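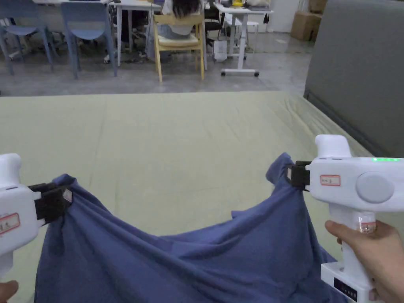

Brekari 400 Cotton Sheet Set, Queen: Review After 16 Washes

Reviewed by Ermelinda Cardoso
May 9, 2019

The Brekari 400 is a four-piece percale set: flat sheet, fitted sheet, two pillowcases. The 400 is the thread count printed on the package. I bought the set at retail and have washed it 16 times on a warm cycle with unscented powder detergent, tumble dried on medium. The comparison set is the Ustex sateen I have used as a baseline in earlier bedding reviews.

Construction

Hems on the flat sheet are double-folded and stitched straight. Stitch length is even along the top hem and gets slightly longer at the two corners, where the operator evidently sped up. One thread tail was left untrimmed on a pillowcase. The fitted sheet has elastic all the way around, in a sewn channel, and the corner seams are overlocked. The channel matters: on the Ustex the elastic is stitched directly to the edge, and it had started to ripple by this point in testing.

The care label is sewn into the bottom right corner of the fitted sheet, so it also works as an orientation mark. I would have preferred a "long side" tag.

Fit

Brekari states that the fitted sheet suits mattresses up to 16 inches deep. On my foam mattress, a medium-depth Kravets, it goes on without pulling and leaves enough fabric to tuck under on all sides. With a topper added, the last corner needs two hands and some force, but it stays down overnight. The flat sheet is cut generously in width and only adequately in length. Anyone who likes a deep fold at the head of the bed will run short at the foot.

Shrinkage

The flat sheet measured 96 inches wide out of the package and 94 1/4 inches after the first wash. It has not changed measurably since the third. Length loss was a little greater in proportion, as is usual with woven cotton. The pillowcases still close over a standard pillow with room to spare.

Feel and wear

Percale is crisp at first, and this one is crisper than most. It softened noticeably between washes five and eight, then leveled off. It sleeps cooler than the Ustex. It also wrinkles more. Pulled from the dryer promptly and put straight on the bed, it looks acceptable. Left in the basket for an hour, it needs an iron.

Pilling is limited to a small patch on the fitted sheet at foot level. The fabric was rubbed by hand with a dry terry cloth, 2000 strokes in one spot near the hem, and showed light fuzzing with no thinning when held against a lamp. The Ustex had a visible thin area after the same treatment.

Dye transfer was minor. A white cloth in the first load came out faintly tinted, and later loads were clean.

Packaging

The set ships in a drawstring bag of the same fabric, which is useful for storage. The Flolton set I reviewed last year came in a zippered vinyl case that cracked within months.

Verdict

Recommended for warm sleepers and for mattresses of ordinary depth. Buyers who dislike ironing should look at a sateen. I would like to see a longer flat sheet and better thread trimming at this price.

Rating: 4 out of 5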